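Storing and Reusing Glass Test Tubes on a Small Bench

Student project report, Introductory Laboratory Practice
Khoury Building, teaching room 24

1. Background

The project started from a complaint. In the first half of the course our group kept picking up test tubes that looked clean on the shelf and had marks inside once we held them up to a window. Two of our dye dilutions had to be thrown out for this reason. The course leader let us spend the rest of the term on glassware handling instead of the last set practical, on the condition that we wrote it up in full.

We wanted to answer two questions. The first was whether the way tubes are stored after washing changes how many of them have visible residue the next time they are used. The second was whether a simple layout for the bench would cut down on mix-ups between used and unused tubes.

We did not look at plastic tubes or at caps. The work was done only with the glass tubes with conical ends that the room already owns, and with the wooden racks that go with them.

2. Equipment

The main items were:

- glass test tubes, conical bottom
- wooden test tube racks
- a red container
- orange-red dye solution, mixed from a food coloring sold as Pliltent
- tap water and distilled water
- dish soap and a tube brush
- a white-topped table

The racks are older than most of the other equipment in the room. Each one has an upper bar with round holes and a lower bar with shallow sockets. The sockets matter more than we expected. A tube with a pointed end does not sit flat on anything, and without a socket under it the tube leans until the glass touches the side of the hole above. The racks were probably made for round-bottomed tubes, but the conical ones stand well enough if they are lowered straight down. If they are put in at an angle, the tip can miss the socket and rest on the wood beside it. 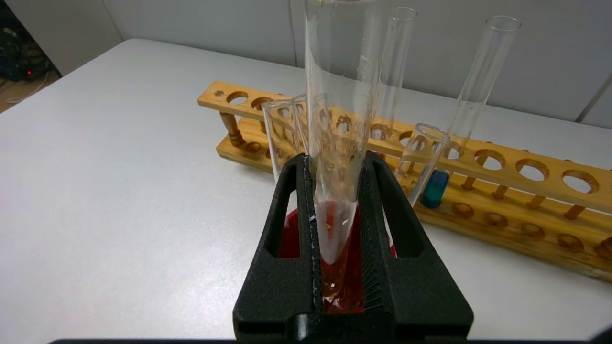

Wood has some drawbacks. It takes up water, and after a long session the lower bar stays damp for hours. We wiped the racks down at the end of each session and left them near the radiator overnight. One of the racks had a loose peg, which we glued in January before any of the counts were made.

3. Method

3.1 Washing

All tubes were washed the same way. Each was emptied, rinsed with tap water, brushed with soap, and rinsed again three times. The last rinse was distilled water for half of the tubes and tap water for the other half. We used a fresh bowl of soapy water for each batch of 20 tubes.

3.2 Drying and storage

After washing, each batch was split into two groups.

Group A was stood upright in a rack, open end up, and left until the next session.

Group B was turned over and drained on a folded towel for an hour, then moved to a rack and stood upright like the others.

We had planned a third group, stored upside down on pegs, but the pegs on the drying board were too thick to go into our tubes. That part was dropped in the second week.

3.3 Checking

At the start of the next session every tube was held up against a dark card and checked by two people. A tube was marked as failed if either person could see white residue, colored residue, or drops of water on the inside wall. Over the term we made 1052 checks. Most tubes were checked many times, so this is not the number of tubes.

3.4 Bench layout

For the first half of the project we worked as we always had, with tubes wherever there was space. For the second half we used a fixed layout. The rack went along the back of the table, parallel to the edge. Filled tubes and empty tubes shared one rack, but the open area in front was kept clear for the tube in use. Nothing else was allowed on that part of the table. Notebooks went on a chair.
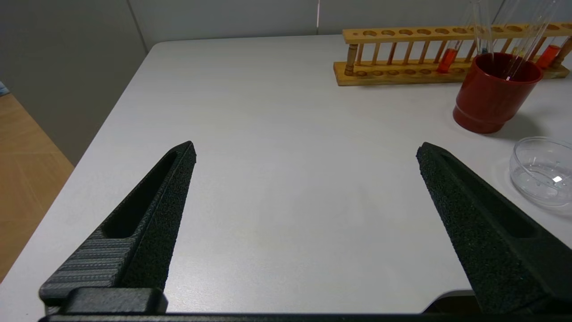

Figure 2. Rack along the back of the table, with orange-red liquid in two of the tubes.

4. Results

4.1 Residue

Group A did worse than Group B in every batch. The most common fault was drops left on the wall, mostly low down near the cone. The second most common was a thin white mark where a drop had dried. We saw the white marks far more often on tubes that had their last rinse in tap water. The water in this building is hard, and the kettle in the staff room has the same white layer inside it.

Group B tubes with a distilled rinse were the best of the four combinations. In the final month only one of them failed, and the fault was a bristle from the brush.

Colored residue was rare in all groups. When it did appear it was at the very tip of the cone, where the brush does not reach. Soaking the tube for 25 minutes before brushing removed it in each case we tried.

4.2 Checking against a colored background

We found a problem with our own method early on. When a clear tube is held in front of something red, the tip picks up the color and looks as if there is dye left in it. Two of us failed a clean tube for this reason during the trial run. After that we always used the dark card and did all the checks away from anything colored. The results from the trial run are not included.

4.3 Mix-ups

We kept a tally sheet by the sink for any time someone picked up the wrong tube. With the old arrangement there were several entries most weeks. With the fixed layout there were only a few in total, and these happened when a tube was put back into the wrong hole.

We cannot say how much of this came from the layout and how much from the fact that we were paying more attention by then. A fair test would need a second group who had not been thinking about it all term.

5. Discussion

The storage result is easy to explain. A narrow cone holds water, and a tube standing upright has no way to drain. The last drop has to evaporate, and whatever was dissolved in it stays on the glass. Draining upside down first gets rid of most of that water. An hour was enough in our room. It might not be in a colder one.

The layout result is weaker but we would still keep the layout. It costs nothing, and it made the end of each session quicker. We would change one thing, which is to mark the holes. A strip of tape with numbers on the upper bar would have prevented the remaining errors. We tried writing on the wood in pencil and it rubbed off.

There are limits to this work. The same people washed the tubes and checked them, so we knew which group a tube was in. The soap ran out partway through and was replaced with a different kind, called Clolside, which foams less. We did not see a change in the counts after the switch, but we did not test for one either. We broke four tubes, all in the sink.

6. Recommendations for the teaching room

- Drain tubes upside down for one hour before racking them.
- Use distilled water for the last rinse if there is enough.
- Keep the rack at the back of the table and leave the front clear.
- Check tubes against a dark card.
- Wipe the lower bar of the rack after each session.
- Lower conical tubes straight down so that the tip finds the socket.

7. Further work

A later group could test whether a longer brush with a pointed end removes the need for soaking. Flaltemance, the supplier used by the department, lists one, but it was out of stock for the whole term. It would also be useful to repeat the layout test with students who are new to the room, and to have the checks done by someone who does not know how each tube was stored.

The tally sheets and the table of batch results are in the blue folder on the shelf above the sink. The pages for the trial run are at the back and are marked with a cross.

Related reports

Drying times for beakers and flasks
Hard water marks on laboratory glass
How accurate are our measuring cylinders?
Labeling methods that survive washing
Dye dilution series: a repeat of practical 3
Repairing wooden racks and stands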